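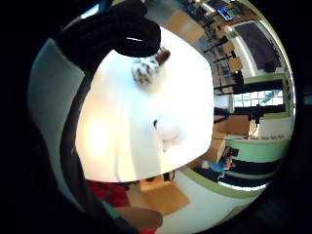
When the Object Is Bigger Than the View: Lost Tracking in Hand-held Gripper Recordings

Final project report, Nisosbridge robotics stream
Mihret Abdella, Dagim Beyene and Adanech Weldu
Supervisor: Evdokia Ververidis

Summary

We recorded 122 demonstrations with a hand-held gripper and tried to recover the path of the gripper from its own camera. The first time through, 80 of them tracked from start to finish. The other 42 broke somewhere in the middle, usually at the moment we had most wanted to record. This report is mostly about those 42. Our original project was about teaching a robot arm to tidy up, and readers who were promised a tidy robot arm in the proposal are referred to the section called Future Work.

1. Background

A hand-held gripper lets a person show a task without having a robot in the room. The person does the job, the camera records it, and the motion of the gripper is worked out later from how the surroundings shift in the video. The last step is handled by a tracking program, in our case Fodis, which was written by Asnakech Fikre for an earlier project and has been patched by every student since. It picks out corners and edges in the video, follows them from one frame to the next, and works out how the camera must have moved.

Fodis makes one large assumption, that most of what the camera sees is standing still. A room is good at standing still. Windows, shelves, table edges and chair legs are all excellent. The trouble is that a gripper is for picking things up, and a thing that has been picked up moves exactly as the gripper does. If it fills the middle of the view, the most convincing evidence available to the program is that the camera has stopped moving, however far the arm has gone.

Small objects cause little harm. Our proposal promised "a wide range of household objects", a phrase we wrote late on a Sunday and came to regret, and quite a lot of household objects turn out to be large, smooth and pale.

2. Equipment and recording

We used the lab's Degefa gripper with its wide-angle camera. The lens is wide enough that the picture comes out as a circle with black corners, with the room bent around the rim. We came to think of it as two pictures: a middle, which belongs to whatever is being handled, and an outer band, which belongs to the room.

Six people took turns making recordings. Each was asked to work at normal speed and to forget the camera. People are good at the second part of that and poor at the first. Our fastest demonstrator moved as though the building was being locked up, and our slowest appeared to be defusing something. We kept both.

For each recording we saved the video, the gripper opening and a short note typed afterwards. The notes were meant to record anything unusual. Dagim's say "fine" throughout, including on the recording where the battery ran out.

Recordings were sorted by task after the fact. We had meant to do this beforehand with a balanced plan, and a balanced plan does exist, in a spreadsheet. By the second session people were choosing whatever was nearest. This matters for how far the results can be trusted, and we come back to it in section 6.

3. What failure looked like

We expected one kind of failure and found two.

The first we called a drop. The program finds too few points to follow, says so, and stops. Drops are honest. There is a gap in the path and a line in the log, and anybody checking the data will find it.

The second we called a glue. The program goes on happily following points, but the points are on the object or the glove. The recovered path goes flat while the real hand travels across the room. When the object leaves the view the path jumps to somewhere new, or in the worst recordings doesn't jump at all and just carries on from the wrong place. A glue leaves nothing in the log. We only found the first one when Adanech replayed a path on screen and watched the gripper hover in one spot, then put an object down on thin air.

Smooth objects gave mostly drops, as there was nothing on them to follow. Patterned objects gave mostly glues. Plain pale surfaces had a third trick available to them, which was glare. A bright patch slides over a smooth surface as it tilts, and for short stretches Fodis would take the edge of the patch for a real feature. It then reported that the room was sliding gently sideways.
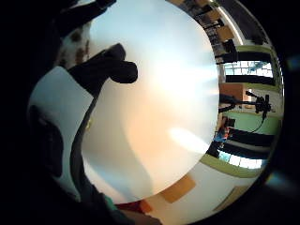 The band of room around the rim is thin in these moments, but it is seldom gone. That was the most useful thing we learned in the first month, and we learned it by making printouts and colouring in with a highlighter. In most of the failed recordings there were still window panes, shelving or strips of wall trim to be had along one side. Fodis was ignoring them. Its settings came from a project with a normal camera, where the outer part of the picture is the least reliable, and somebody had sensibly told it to throw that part away.

4. What we changed

We tried the changes in order of how little work they were.

Change one was to stop throwing away the rim. This took an afternoon, most of it spent finding which of two settings files the program was really reading. Lens bending is strongest out there, so we also had to redo the calibration with the pattern board held much closer to the edges than feels natural. Mihret's first attempt had the board in the middle of every shot, beautifully sharp and of no use to us.

Change two was a fixed mask over the part of the picture where the hand sits. The glove is always on the same side and takes up a good deal of the view, and it had been supplying a steady trickle of points that never moved. A fixed mask is crude. It also works, for as long as people hold the gripper in the same way, so we put a strip of tape on the handle to show where the thumb goes. Some of our demonstrators treated the tape as advice.

Change three was a test for suspicious stillness. Points are split into two groups, middle and rim. If the middle says the camera is at rest and the rim says it is moving, the rim wins and the middle is left out until the two agree again. We had high hopes for a learned version of this, which would spot held objects by itself. It spotted tables.

Change four involved no code. We asked demonstrators to begin every recording with a slow look around the room before touching anything, so that Fodis had a map to return to when the view cleared. Evdokia had suggested this at our first meeting. The minutes show that we thanked her and moved on to the next item.

5. Results

We ran the 42 broken recordings again with the first three changes. The fourth could not be applied to recordings already made, much as we would have liked to go back and have a word with ourselves.

Keeping the rim did most of the good for drops. Recordings that had stopped dead when a large object came up now carried on through, with a path that was shaky but continuous. The stillness test did most of the good for glues and nothing at all for drops, as expected. The hand mask helped both a little, and it helped most on recordings with the lowest light, where the glove had been one of the few sharp things in view.

Five recordings beat us completely. In each of them the object came up close to the lens early on, before any useful map of the room had been built, and it stayed there. With nothing to start from, the rim points had nothing to be matched against when they came back. All five would probably have been saved by the slow look around, and we have written Evdokia's suggestion into the recording instructions in bold.

We also reran the 80 recordings that had tracked well the first time, to check that we had not broken them. The paths came out much the same, with one exception that got noticeably worse. In that one somebody walks past along the edge of the view for most of the recording. Trusting the rim means trusting whoever is wandering about in it, and the stillness test cannot tell a moving camera from a moving Dagim.

6. Limits

All recordings were made indoors in a room that is kind to this method. There were windows, furniture and wall trim in nearly every direction. In a plain corridor the rim would have little to offer.

We had no outside measure of where the gripper really was. The Samen motion capture room was booked for the whole of our project, so "tracked well" means that the path was continuous, ended where the hand ended, and looked right to two of us on replay. A small steady error would pass all three checks.

The mix of tasks was uneven, for the reasons given in section 2. Large objects were also the ones people found most fun, and they are surely overrepresented compared with what a real household robot would have to lift. We have not tried to correct for fun.

7. Future work

The obvious next step is to record a fresh set with the slow look built in and compare it with ours. The stillness test should be told about people, which an ordinary person detector could probably manage if it can be made to cope with bodies bent around the rim of a circle.

After that, somebody could teach a robot arm to tidy up. The recordings, masks, calibration files and the correct settings file are on the group drive in the Degefa folder. The wrong settings file is there too, and we have renamed it.

8. Who did what

Mihret did the calibration, twice, and the rim settings. Adanech wrote the replay tool and the stillness test and found the first glue. Dagim ran the recording sessions, made the hand mask and wrote the notes, such as they are. Asnakech Fikre answered questions about Fodis with more patience than the questions deserved, and confirmed that the comment reading "temporary, remove before December" was hers and that she could not remember which December.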